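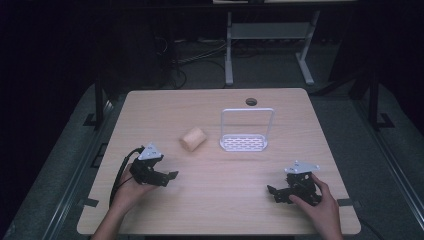
Handout 9: The distribution waterfall

Okay, last time we got money into the fund. Now we're getting it out, and this is the part of the course where people's eyes glaze over, so get a pencil and do the arithmetic with me as you read. It's all adding and multiplying. If you can split a restaurant bill you can do this.

Quick reminder on vocabulary, because I'll use the short forms all the way through. The LPs (limited partners) are the investors who put up nearly all the cash. The GP (general partner) is the firm that picks the companies. Carry is the GP's share of the profit. The waterfall is just the order in which everybody gets paid, and it's written into the partnership agreement, usually in the most unreadable section of it.

Our fund today is called Remitz. It raised $200 million, all from LPs (real GPs put in a bit of their own, but we'll leave that out until the next handout). I'm also ignoring management fees and pretending the whole amount was called on day one and everything came back exactly one year later. Real funds never look like this! It keeps the numbers clean, and you'll get the messy version in the problem set.

The terms: 8 percent preferred return, full catch-up, then an 80/20 split.

Say Remitz brings back $260 million. Go down the steps.

Step one, return of capital. The LPs get their $200 million back. There's $60 million left.

Step two, preferred return. The LPs get 8 percent on what they put in, so $16 million. Now there's $44 million left and the GP still hasn't seen a cent.

Step three, catch-up. Everything goes to the GP until it holds 20 percent of the profit paid out so far. The LPs have had $16 million of profit, and that has to be the 80 percent side, so the GP's side is $4 million. (If you wrote $3.2 million, you took 20 percent of 16. Almost every class does this. The 20 percent is of the total, and the total is 20.) We have $40 million left.

Step four, the split. $32 million to the LPs, $8 million to the GP.

Add it up and the GP has $12 million, exactly 20 percent of the $60 million profit. So with a full catch-up and a good result, the preferred return made no difference to the final totals. It only changed who stood first in line.
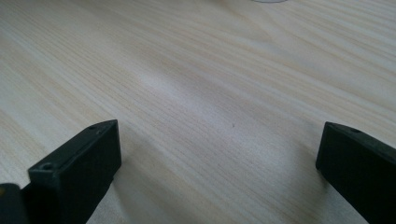

Notes by your instructor
Fund Structures, Tokbridge evening program

Now run it again with a so-so result. Remitz brings back $218 million. The LPs take their $200 million, then their $16 million, and there's $2 million left, all of which goes to the GP in the catch-up. We never reach step four. With no preferred return at all, the GP would have had 20 percent of $18 million, or $3.6 million. So this is the range where the hurdle bites, and it's where I'd like you to spend your time, because a lot of funds end up somewhere around here.

Try it yourself at $210 million before you read on. The GP should get nothing.

Whole fund or deal by deal?

Everything so far is a whole-fund waterfall (you'll also hear "European"). The other kind pays carry as each company gets sold, and GPs like it for the obvious reason that they get paid sooner.

Suppose a different fund buys two companies, Ruditz and Ñahui, for $50 million each. Forget the preferred return for a minute. Ruditz is sold first, for $90 million. That's a $40 million gain, and the GP takes $8 million in carry. Lovely. Two years on, Ñahui goes to zero.

Across both deals the fund spent $100 million and got $90 million. There's no profit, and the GP is sitting on $8 million of carry. The clause that makes them hand it back is the clawback. When you read one, look for these:

Is it net of taxes? Often it is, and then the LPs may not get the full amount back.

When is it tested? Some agreements only check at the very end of the fund.

Who stands behind it? The GP is usually a shell that has already passed the money along to the partners, so you want personal guarantees or an escrow account.

For next class, redo the Remitz example at $260 million with a 50 percent catch-up in place of the full one. Half of each dollar in step three goes to the GP and half to the LPs until the GP gets to its 20 percent. Set it up as an equation if you get stuck, and bring your work even if it's wrong.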